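Section 4: Loading and Hanging Your Prints

Now for the fun part! By this point you should have the Culness rail up on the wall (Section 3), level and fully tightened, with the end caps on. If the caps are still in the bag, go back and fit them now, before any hangers are on the rail.

The Culness system works with small and medium frames up to 381 mm on the longest side. Anything bigger belongs on the Culness Wide rail, which has its own guide. The steps in this section cover the Fogh frame supplied in your kit, but most light frames with a flat back will hang just as well.

What you need for this section

Fogh frame with backing board
Your print, trimmed to size
Two rail hangers and two cords (bag C)
Fuvik corner pads, one sheet
A soft, dry cloth
A pencil and a tape measure

4.1 Preparing the frame

1. Clear a table and wipe it down. Grit is the number one cause of scratched glazing, so take the extra minute.
2. Lay the frame face down.
3. Turn the four metal tabs outward with your thumb. They are stiff the first time and get easier.
4. Lift out the backing board, then the paper insert. Keep the insert! It is cut to the exact size of the opening and makes a great trimming template.
5. Peel the protective film off both sides of the glazing. One side is tinted blue and easy to spot. The other is clear and very easy to miss – pick at a corner with a fingernail to check.

CAUTION: Do not use glass cleaner on the glazing. It is acrylic, and ammonia will cloud it for good. Use the dry cloth only, or a cloth dampened with plain water for stubborn marks.

4.2 Loading the print

1. Hold the print by its edges and place it face down on the glazing.
2. Check the margins from the front before going any further. It is so much easier to nudge a print now than after the tabs are closed.
3. Put the backing board in with the hanging slot toward the top of the picture.
4. Press the board down evenly and fold the tabs back in, working corner to corner.
5. Turn the frame over and look for dust. If you find a speck (you will, we all do), open one side, blow it out and close up again.

NOTE: Heavy watercolor paper and mounted photos may be too thick for the tabs. If the board will not sit flat, leave out the paper insert first. If it still bulges, the print needs a deeper frame.

Leave the frame lying flat while you cut the cords and stick on the pads. Working flat keeps the print from sliding down inside the frame before the board has settled.

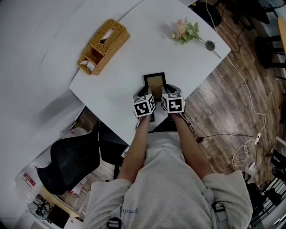

Small black frame laid flat on the table.

4.3 Fitting cords and corner pads

1. Cut each cord to 700 mm. This suits most rooms with a standard ceiling, and you can always shorten it later.
2. Melt the cut ends briefly with a lighter, or wrap them with a little tape.
3. Thread one end through the rail hanger and tie the knot shown on the inside cover.
4. Stick one Fuvik pad on each back corner. The pads hold the frame off the wall and stop it from drifting sideways when a door slams.

CAUTION: Let melted cord ends cool completely before touching them. Keep the lighter well away from the print.

4.4 Hanging and adjusting

1. Slide both hangers onto the rail and space them 115 mm apart.
2. Clip the cords to the back of the frame.
3. Lower the frame gently until the cords take the weight. Keep one hand under it until you are sure.
4. Step back to the far side of the room and look. Small tilts that are invisible up close really show from there.
5. To correct a tilt, turn the small brass wheel on the lower hanger clip. One full turn moves that side by 8 mm.

TIP: Planning a whole group? Cut paper to the size of each frame and tape the pieces under the rail first. Shuffle them as much as you like. Gilmar Arruda, who designed the Culness rail, keeps his paper pieces in a folder and rearranges his hallway every July – and it looks terrific each time!

4.5 Changing prints later

Swapping a print takes a few minutes once you have done it a couple of times. Unclip the frame, leave the cords on the rail, and repeat 4.2. The tabs are good for many changes, but bend them slowly. If one snaps, Zustus will send a free set of replacement tabs. The order form is at the back of this guide.

Continue to Section 5 for picture lights.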